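The long wait on the draining board

My grandmother dried up. She dried everything, at once, with a cloth that had been boiled so often you could read through it, and she regarded the dish rack as the first step towards living in a caravan. I have owned racks ever since I left home, and I think of her each time I take a plate straight out of one and put my dinner on it.

The household divides over this sort of thing. There are people for whom the rack is a stage on the way to the cupboard, and people for whom it is the cupboard. I belong to the second lot. In September I moved flat, and of the two wall cabinets in the new kitchen one still contains only the manual for the oven.

What you put on the worktop has changed, though. The racks of my childhood were wire dipped in white plastic, which split at the feet and left rust rings on the Formica. Then came the chrome years. Now every shop with a candle section has a wooden one, and the wooden one wants you to know that it has thought about your plates.

Nisha Kaushik, a furniture maker who has turned more pegs than she cares to remember, told me the trouble is always spacing. Set the pegs close and you can park a lot of side plates and not one pasta bowl. Set them wide and the side plates lie down like drunks. She makes hers for her own crockery and lets customers adapt. She also oils them, twice a year, and was kind enough not to ask whether I do.

I don't. Mine had 11 months of good behaviour before the feet went grey, and a scrub with washing-up liquid brought it most of the way back. The rest I call patina.

Plain is best, if you are buying. Two rails, a row of round upright pegs on each, a few crossbars to hold the thing together, and no slot for a phone. Pale wood flatters coloured plates, too, and a dusty blue one looks far more expensive beside it than it has any right to.
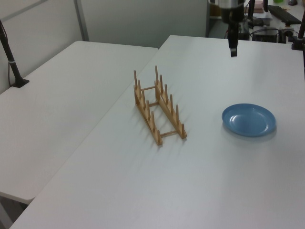 Esi Darko thinks all of us rack people are deluding ourselves. Wood by a sink is a subscription, she wrote to me, and you pay it in mould. She keeps a folded tea towel on the worktop, leans her plates against the tiles and reckons she has lost 2 in 8 years, one of them to a cat. When I mentioned air circulation she replied that plates don't breathe.

She has a point about the mould. The places to look are underneath, where the crossbars meet the rails, and around the foot of each peg. Stand the rack on its end overnight now and then and it will last a good deal longer. You will need somewhere to put the plates while you do it – I suggest the oven.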